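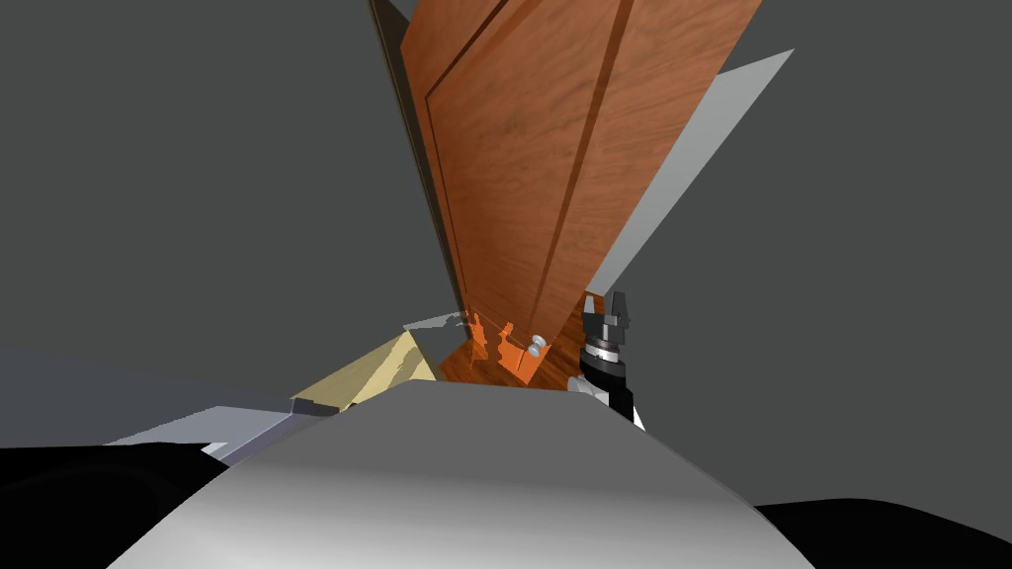 Moving my music library from Pastix to Skusar

15 February 2019

I have used Pastix to play and sort my music for a long time, and in January I finally moved everything over to Skusar. A couple of people asked how it went, so these are my notes. They cover the desktop versions of both programs. I haven't tried the Skusar phone app and don't plan to.

My library isn't huge. There are 3000 tracks, most of them ripped from my own CDs, with 400 or so odds and ends bought as downloads. Scrap the "or so", I looked it up and it is 400. The files live on an external drive and the programs only keep a database that points to them, so moving should mean nothing more than pointing the new program at the old folder.

The first import took most of an evening. Skusar reads every file from start to finish to work out the volume level, and you can't tell it to leave that until later. I left it running while I cooked. When it finished, the track count matched, but the album view was a mess. Any album with guest singers had been split into several pieces, one for each combination of names. A soul compilation I have had since school showed up as nineteen separate albums.

The cause was the album artist field. Pastix guesses it when it's blank and keeps the guess in its own database, without writing it to the file. Skusar does no guessing. I went back to Pastix, selected everything, and used Tools, then Write Tags to Files. Then I deleted the Skusar database and imported again. That fixed nearly all of it.

Do the tag writing before you import. Make a copy of the music folder first as well, as the command changes the files and there is no undo. Mine went without a hitch but I was glad to have the copy on the other drive.

Ratings and play counts

Play counts didn't come across at all. Ratings did, after a fashion. Pastix has ten steps (half stars) and Skusar has five, and it rounds down. Everything I had given four and a half is now a four. I was annoyed about this for a day and then realised I only ever used ratings for one playlist, which I have since rebuilt by hand.

If play counts matter to you, Darius Ene has written a small script that reads the Pastix export file and puts the numbers into a custom field in Skusar. It worked on my test folder of 300 tracks. On the full library it stopped on a file with a question mark in the title. He has been told and says he will look at it when he gets time.

Playlists

Ordinary playlists are easy. Export them from Pastix as M3U with relative paths ticked, and put them in the top music folder before importing. With absolute paths they come in empty if the drive letter has changed.

Smart playlists have to be made again from scratch. Skusar's rules are a bit better than the old ones, in that you can nest them, so "added this year and (folk or country) and not live" is one playlist where I used to need two. It does have a limit of 1000 tracks per smart playlist, which is in the manual but not on the screen where you set it up. My "everything except Christmas" list was quietly cut short and I spent a while wondering where the second half of the alphabet had gone.

Artwork

Skusar uses a file called folder.jpg if there is one and ignores the picture inside the track. Pastix does it the other way round. I had some very small, ugly folder.jpg files left over from an even older player, and they all came back. I searched for them, sorted by size and deleted the worst.

Things I still miss

The Pastix mini player, mainly. Skusar has one but it won't stay on top of other windows. Noelia Carrasco pointed me to a plugin called Srithong that is meant to sort this out, and it does, except that the window forgets its position every time the computer sleeps. There is another called Tosside which I haven't installed yet.

I also miss being able to type the first few letters of an artist and jump to them. In Skusar typing starts a search, so you lose your place in the list and have to press Escape to get back - twice, for some reason.

Against that, it starts in a couple of seconds, gapless playback works properly on live albums, and it hasn't crashed so far. Pastix was crashing on me most weeks by the end, usually while I was editing tags. I have kept it installed for now in case I need to export anything else.

Next job is the spoken word folder, where the tags are much worse.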